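A skeptic at the Finard Toy Fair

Posted October 8, 2020

I went to the Finard soft toy fair because Mererid Rees had a spare pass and I had a free day. I should say up front that I don't trust toy fairs. The lighting flatters everything, the prices are written on little cards you have to pick up and turn over, and each stand will tell you its stuffing is better than the stuffing next door.

The hall is a converted bus depot at the far end of Rurnow, with one coffee counter and very few chairs. According to the leaflet there were 735 different toys on show. I have no reason to doubt it, but I also can't see who would want that many in one building. Half the stands I passed carried the same long-eared rabbit in different sweaters.

The big name this year was Zakport, who had taken the corner by the doors and put up a curtain so that you had to wait to go in. Eleven minutes, in my case. Inside was a short film about softness and then a shelf. The toys on the shelf were fine. I picked up a gray elephant and one of the seams under the trunk was already lifting, and when I pointed it out I was told it was a display piece and had been handled a lot. Children also handle things a lot.

Mererid liked the film.

What I had come for was the small bears. My niece wants one for her shelf, she is eight and has opinions, and I had promised to look at anything blue. Blue is harder than you would think. Most makers do a washed-out baby blue that goes gray within a year, or a navy that might as well be black. Sorcha Chisholm had a table near the back with a bit of everything on it, and she let me handle what I liked without a speech, which already put her ahead of Zakport.

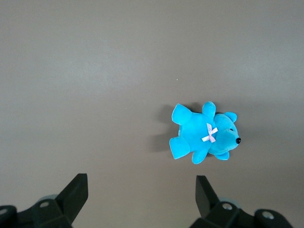
I asked her whether a color that strong would hold up in the wash. She said it would if you kept the water cool and did not use a dryer. Everyone says that. I asked whether she had washed one herself, and she had, twice, and the only complaint she would admit to was that the ribbon came out of it worse than the plush. Fair enough. I would sooner hear that than be told the whole thing is indestructible. A satin bow on a child's toy has always struck me as asking for trouble anyway. It comes undone, it goes gray, then somebody has to retie it at bedtime. Take it off on the first day and put it in a drawer.

I also don't love small hard noses. Sorcha's answer was that hers are fixed from the inside, and she offered to let me pull one. I pulled. It stayed where it was, though one tug from me on one bear is not much of a test, and for a child under three I would still ask for a stitched nose.

The afternoon talk was by Arnulfo Betancur, on how stuffing settles over time. It was billed at half an hour and ran well past that. He had some good points about limbs, mainly that makers overfill the legs so a toy feels firm in the store, and then the shoulders go limp first because nothing was put there. I went around afterward squeezing shoulders and he may be right. The Chowdhury stand had a whole row of bears that flopped forward as soon as you let go. They are sold as "relaxed."

Food was poor. Parking was four dollars and the machine only took coins.

Would I go again? For the back half of the hall, maybe, where the tables are small and the person selling the toy has probably sewn one. The front half you can skip. I came home with one blue bear for my niece and a free Zakport keyring, and the keyring has since lost its ear.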